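The rota that fits in your pocket

Ask anyone who has worked a shop floor what they remember best and they will probably tell you about the rota. It was pinned up by the staff kettle, it had at least three colours of biro on it, and by the middle of the week it bore no relation to who was in the building. I worked from one like it for years, and I have come to Brorndale to see what has taken its place.

Brorndale is a chain of 21 supermarkets with 369 people on the books at its largest branch. Since May, every one of them has had a login to Prudano, the staff portal where shifts, payslips, holiday and training all live together. I expected to be bored. I wasn't!

Yaa Osei runs the bakery counter and starts at 5 in the morning, so she is the first to show me round it, on her own phone, over a very good cheese scone. Her month is laid out in blocks of green. She taps one, offers it up for a swap, and within the time it takes me to butter the other half, a colleague on the tills has asked for it. "I used to ring round people I barely knew," she says. "Now I put it up and get on with the rolls."

The swap board is the part everyone talks about, and I can see why. It knows who is trained for what, so a fishmonger's shift can't land on somebody who has never gutted a mackerel, and it won't let you work a late followed by an early unless you tick a box to say you really mean it. Managers still have the final say, but most swaps go through without them having to stop what they are doing.

Payslips come next. They used to arrive in brown envelopes and vanish into coat pockets (mine certainly did). On Prudano they go back as far as your first day with the portal, and each line has a plain note beside it saying what it is for. Rezaul Bepari, who looks after pay for the whole chain, wrote those notes himself. He is delighted with them, and so he should be – I finally understand my own tax code.

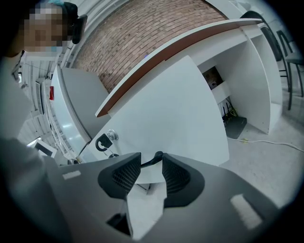
By the white counter and the curved brick wall.

It hasn't all gone smoothly. The first version logged you out after a few minutes, which was maddening if you were halfway through a food safety module, and the password rules sent plenty of people back to the help desk. Saraç, the small firm that built the portal, has since made the sessions longer and added a reset that works by text message. Bepari says calls about passwords have dropped by 70 per cent.

There is more to come. Culetti, the café business that shares several of the stores, joins in the new year, and its baristas will be able to pick up spare hours on the shop floor if they want them. Osei already has her eye on going the other way. She has done the coffee training in her breaks, and there is a Saturday-sized gap in the café rota with her name next to it, waiting for a manager to press yes.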